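Preguntas frecuentes: el escurrecubiertos de mesa Juria

Reunimos las dudas que más llegan a la tienda Endcombe sobre el cuidado del escurrecubiertos y de lo que se guarda dentro. Referencia del artículo: 1624.

¿Se puede usar directamente sobre el mantel?

Sí, siempre que tenga puesta la bandeja. El agua que sueltan los cubiertos sale por las aberturas del cesto y se queda en la base, así que conviene vaciarla cada noche.

¿Cómo ordeno los cubiertos antes de guardarlos?

Extiéndalos sobre la mesa y júntelos por tipo. Los palillos se emparejan por grosor y por punta, y al extenderlos se ve enseguida cuáles son más gruesos o más cortos que el resto. El cucharón y las pinzas es mejor dejarlos para el final, pues ocupan más sitio.
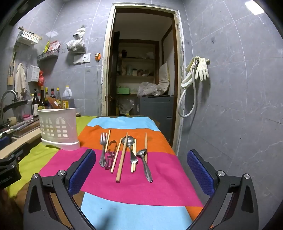 Nima Zarei nos escribió que en su casa los palillos de madera se guardan siempre con la punta hacia arriba, porque hacia abajo se les oscurecía el extremo en pocas semanas, y preguntaba si lo mismo vale para las cucharas. Vale también: el mango abajo y la parte que va a la boca arriba, sin tocar el fondo. Con los cuchillos, al revés.

¿Cuánto tardan en secarse los palillos?

Calcule 8 horas si la cocina está ventilada. En invierno puede ser más. Si al tacto siguen fríos o ásperos, séquelos con un paño y déjelos fuera del cesto otro rato.
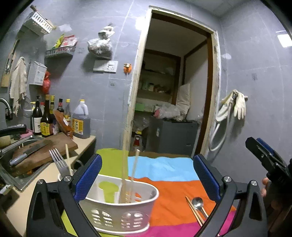
¿Puedo mezclar madera y metal?

Poder, se puede, pero la madera retiene humedad y deja marcas en el acero si pasan juntos varios días. Lo más cómodo es repartirlos por compartimentos. Un vaso interior como el verde lima del lado izquierdo sirve para separar las piezas pequeñas, y los palillos largos pueden ir de pie aunque sobresalgan del borde.

¿Se lava en el lavavajillas?

El cesto sí, en la rejilla superior. La bandeja se lava a mano con agua tibia y jabón neutro.

¿Venden la bandeja suelta?

Sí, en paquetes de 2. Pídala en el mostrador de Dernemmont con la referencia del cesto.

Página revisada el 27 de diciembre de 2024.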